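We use cookies to remember your settings and to count readers. Accept all | Manage choices
Get the Friday letter: new features in your inbox, no adverts. Sign up

What the arms cost, and what everything else cost

Monday, April 20, 2026
By Dorian Tessier

I had a spreadsheet. I was very proud of it! It had a tab for the arms, a tab for the computer and a tab called "bits", and the bits tab had four lines in it. If you're planning to buy a pair of small robot arms for a workshop or a college room this year, let me save you some grief and tell you to start with the bits tab.

We're a small outfit called Lulledik, and we wanted a bench where two arms could practise handling the sort of stuff people leave lying on desks. Headsets, leads, scissors. A customer of ours, Brabec, sorts returned electronics, and Gaspard Renaud over there had been asking for ages whether a machine could be taught to deal with a headset and its cable (the cable being the part his staff grumble about). So we had a reason to spend money, and a ceiling on how much.

Three suppliers quoted. The cheapest sent one line and a total. Ralix sent a lovely thick brochure and no price for spare grippers, and when I rang to ask I was told it would be "discussed at the order stage", so that was that. Renositz sent Lionel Texier, in person, with a flask of his own coffee, and he spent most of the morning asking what we meant to pick up. I liked him straight away. He also talked us out of the longer arms. We had a small walled-in space to work in and he drew it on the back of our own quote to show me where the elbows would hit.

Gus Haddad keeps our books and is not a man who gets excited by gripper fingers. His question was the same for every line: what happens when it breaks? I'd put down nothing for that. Gus made me put down a spare motor joint, a spare set of fingers, and a sum for wiring, and then he made me put the wiring sum up. He was right about the wiring. There is so much of it, and it moves every time the arm moves, and a connector that works itself loose on a Tuesday afternoon looks exactly like a software fault until you've wasted the day.

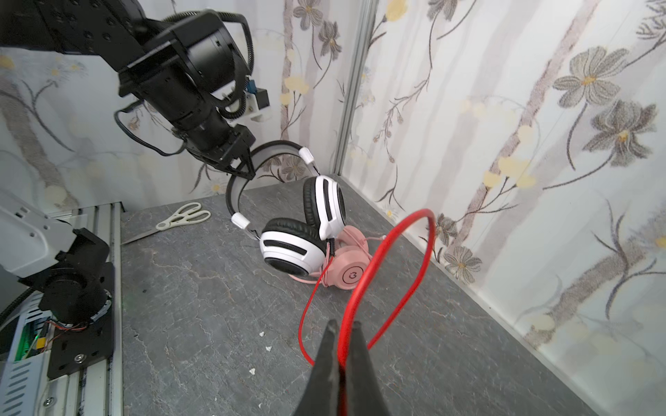
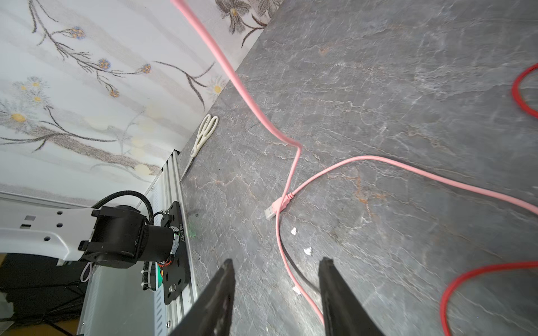 On the bench: a white-and-black headset with a pink one behind it in the first picture, pink and red cable in the second. The scissors are in both.

The wallpaper went on the budget too, since people always ask me about it. It has its own line, between the aluminium rail and the screws, and Gus has never once queried it. Pascal Bouvier chose it. Pascal sets up our tasks, and he wanted a busy background, something more like a spare bedroom than a laboratory. My vote was for plain white board and I lost. The dark marble-patterned top was his pick as well, and I'll admit I've come round to that one.

Then there are the props, which I had down as free. We'd use old headsets! Everybody's got old headsets! Well, we had a few, and then we wanted different colours, and different cables, and second ones of the ones that worked well, and by March I was buying headsets the way other people buy milk. My advice is to give props a monthly figure and stick to it. Ours is small, but I wish I'd had it from the start, because what Gus minded far more than the spending was being surprised by it.

The other thing I left out was people. An arm that arrives in a box needs someone to bolt it down, run the cables, set up the cameras and then sit with it, and that someone was Pascal, who already had a job. I'd allowed him three days and he took nine. If your supplier offers a setup visit, price it against your own person's time before you turn it down. Lionel offered us one and I said no to save money, and I still wince a bit when I see him.

Would I buy the same kit again? Yes, I think so. I'd order the spare fingers with the arms so they come in one delivery, and I'd get the longer cables even though they cost more. I'd ask for the delivery date in writing, too. Ours slipped by seven working days and the electrician had already been booked.

The bits tab now runs to a second page. Gus has renamed it "equipment", and he's moved it to the front.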